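Section 4: Preparing the Floor and Installing the Kindivow Shelf Unit

4.1 Before You Begin

Read this section in full before opening the hardware packet. The Kindivow shelf unit is supplied in two cartons. The larger carton contains the side panels, the back panel and the top. The smaller carton contains the shelves, the plinth and the hardware packet. Keep both cartons until the unit has been fixed to the wall, as the flat cardboard is used to protect the floor during assembly.

Two adults are required for the steps in 4.3 and 4.4. All other steps may be carried out by one person.

CAUTION: The unit must be fixed to the wall before any items are placed on it. An unfixed unit can tip and cause serious injury.

4.2 Checking the Floor

The unit is designed to stand on a hard, level floor such as wood, tile or stone. For carpeted rooms, refer to Section 6.

1. Clear the area in front of the wall. Allow enough open floor to lay a side panel flat with walking room on both sides.

2. Sweep or vacuum the area. Grit left under the plinth will scratch a finished surface.

3. Place a spirit level on the floor, parallel to the wall, where the unit will stand. Note which end is low, if any. Turn the level at right angles to the wall and check again.

4. If the floor falls by more than the adjustable feet can take up (see the feet diagram in Section 2), do not proceed. Choose another position or have the floor corrected.

5. On wood floors, press along the boards by hand. A board that moves should be secured first. 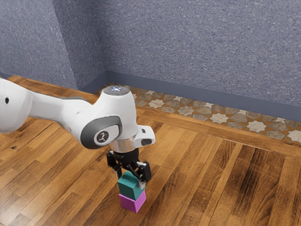

6. Measure the height of the baseboard. The back panel is notched to clear a baseboard up to 100 mm high. For a taller baseboard, use the Rameseck spacer kit, sold separately.

Note: Newly sealed or oiled wood floors should be left to harden for the full time stated by the maker of the finish. Placing the unit on a soft finish may leave permanent marks.

4.3 Assembling the Frame

1. Open out the larger carton and lay it flat on the floor, printed side down.

2. Lay the left side panel on the cardboard with the drilled face up. The panels are marked L and R on the lower edge.

3. Insert the wooden dowels into the small holes along the top and bottom edges. Tap them in gently with a rubber mallet. Do not use glue.

4. Fit the plinth and the top to the left side panel. One person should hold each part upright while the other tightens the cam locks by half a turn.

5. Lower the right side panel onto the free ends. Check that every dowel is seated before tightening the remaining cam locks.

6. Slide the back panel into its groove from the top. If it binds, loosen the cam locks slightly, square the frame and try again. Do not force the panel — the groove may split.

Assembly of the frame takes about 30 minutes.

4.4 Standing and Leveling the Unit

1. With one person at each end, raise the unit onto its plinth. Lift; do not drag.

2. Move the unit to within 300 mm of the wall and remove the cardboard.

3. Turn each adjustable foot by hand until the top reads level in both directions. Begin with the foot at the lowest point of the floor.

4. Bring the unit up to the wall. Confirm that both side panels are vertical.

5. Fix the two wall brackets as described in Section 5, using fasteners suited to the wall. The fasteners supplied are for solid masonry only.

CAUTION: Check for pipes and electrical cables before drilling.

4.5 Fitting the Shelves

1. Insert four shelf pins at the same height for each shelf.

2. Tilt the shelf, pass it between the side panels and lower it onto the pins.

3. Press down at each corner. A shelf that rocks indicates a pin in the wrong hole.

Each shelf carries a maximum of 29 kg, evenly spread. Place heavier items on the lowest shelf. Check the wall brackets and cam locks after the first month of use, and again whenever the unit is moved.

Replacement pins and feet may be ordered from the Bhat parts desk. Quote the number printed on the lower edge of the left side panel.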